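### 4.2 Wall Color and the Feeling of Enclosure

We came to the question of brick by a rather roundabout path. In our first round of interviews, people who had moved into the converted workshops at Visetti kept bringing up the walls before we had asked a single thing about them, and they nearly always had a strong opinion about the color. Dark brick, they told us, made a room feel close and snug, or else close and stuffy, depending on who was talking (and, we suspect, on how much they liked their neighbors). 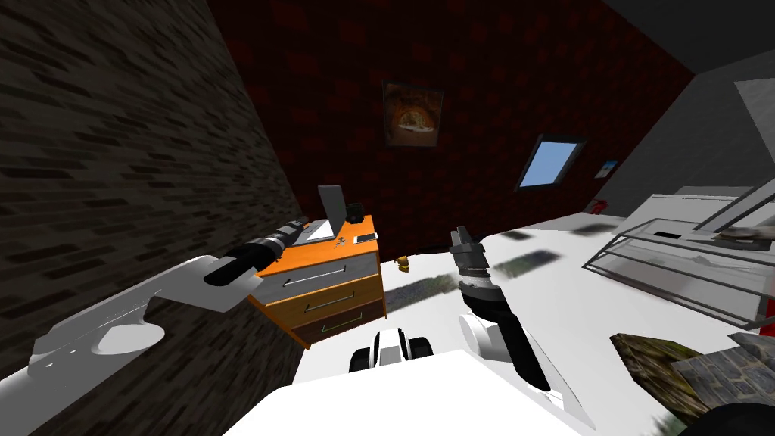
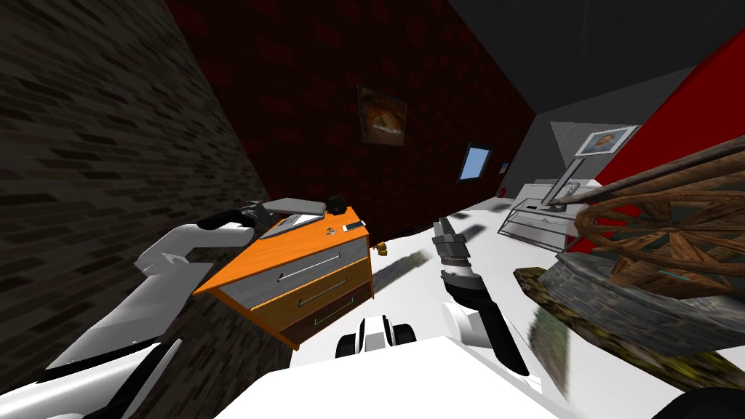
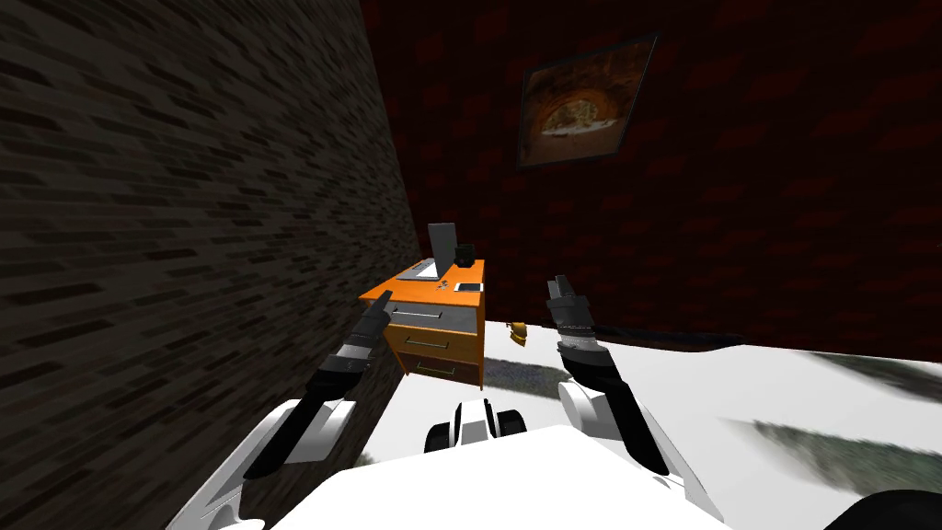
**Figure 4.** Rendered interiors with a dark brick wall meeting a red brick wall, tilted views.

Joly and Boonchu had already made a start on this subject in their study of the Gorkero row houses, and we owe a great deal to their patience in sharing notes with us. Raphaël Joly's idea was that people judge the size of a room mostly by its darkest wall, while Sombat Boonchu felt that the corner mattered more, the place where one color gives way to the next. We tried to leave room for both views when we wrote our own survey, and we are glad we did!

The survey went out in January and brought back 1056 usable replies, a good many of them with long and friendly comments in the margins. Of these, 81 came from people living with two colors of brick in the same room, a smaller group than we had hoped for, but a talkative one. They tended to describe the darker wall as "the back" of the room even when the door was set in it, and several said they had turned their chairs to face the redder side without giving it much thought.

We should be careful here. The homes at Nic Aodha were mostly painted over before our visits, so their tenants were answering from memory, and we treat those replies separately in Section 5.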